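Workshop Tips > Tools & Upkeep > Grippers

Keeping the pads on a hand-held gripper clean and square

If you have one of those hand-held grippers with ribbed pads on the fingers, you already know how quickly the ribs fill up with lint and dust. Mine is a Tromach, and I let it go far too long the first year – I blamed the spring, then the handle, and all it wanted was a bath!

Start with an old soft toothbrush and a little dish soap in lukewarm water. Brush along the ribs first, then across them, and wipe with a damp cloth until the cloth comes away clean. Please leave the solvents on the shelf. They made my first pair of pads shiny and slick, and I never did get the grip back. Let everything air dry overnight (I stand the fingers up in a coffee mug) before you put it back together.

Next come the mounting plates. The screws are tiny, so work over a towel or a muffin tin, and start all of them by hand before you tighten any. Snug is plenty. I go around once lightly, then a second time, and check them again after about 100 grabs.

Now close the fingers slowly and look at how the pads meet. They should touch along their whole length. If they meet at the tip first, loosen that side, slip in a strip of paper, squeeze gently and tighten again. My neighbor swears by a Filinix shim for this, but paper has always been good enough for me.

Last of all, try it on everyday things at a desk or table you know well. I like something flat and something rounded, and a book or two once I trust it again.

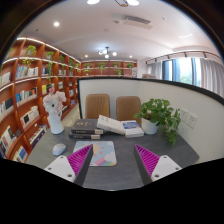 Photo: Roksolana Shevchuk

Open the fingers all the way before you reach for anything, and have a look at both pads with the gap between them. A rib that has started to tear is much easier to spot then. I keep 2 spare pads in a labeled jar, wrapped in wax paper so they don't stick together – the old ones get cut up for drawer bumpers.

Tagged: cleaning, small screws, spare parts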